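Section 4: Finding a Spot for the Lid Stand

Okay, so you've clipped the Skindora stand together and you're wondering where it lives. I've set up 17 of these in the Tremport rental kitchens, and I still move mine a couple of times before I'm happy with it!

1. Wipe down the counter first. Crumbs under the tray make it rock.

2. Set the tray down with its long side running along the wall, more or less. It doesn't have to be perfectly square (mine never is).

3. Press down gently on the wire rack with your palm. If it wobbles, go back to Section 3 and push the wire ends all the way into their holes.

4. Stand one lid upright in the rack and let go slowly. Start with the lid you use most.
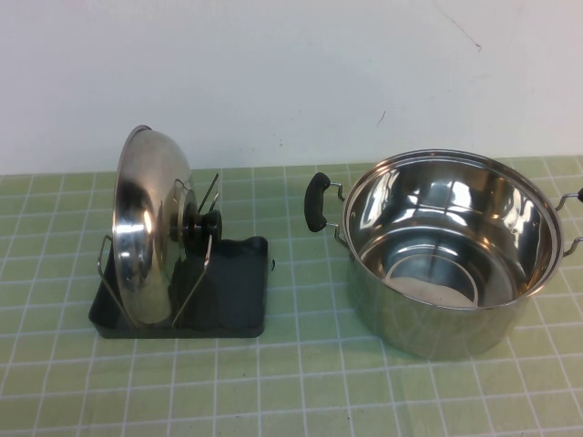 Tile counters take a little more fiddling than a flat slab. Grout lines dip, so a foot can land in one and tip the whole thing a hair. Slide the tray half a tile over and try again. I like the pot right next to the stand, the way it is on the green tiles, so the lid only has to travel a few inches when I'm cooking. Leave yourself enough room to grab the pot without bumping the rack, though.

Note: the tray catches drips. Empty it after every big cooking session and dry it with a towel, especially if you've got hard water like we do out in Vosthorpe.

Caution: keep the stand at least 8 inches from a lit burner. The tray is plastic and it will warp.

Caution: don't hang anything off the wire supports. Ladles go in the Yaman crock, see Section 6.

Spare feet are part number 3801. Order two, they roll under the stove.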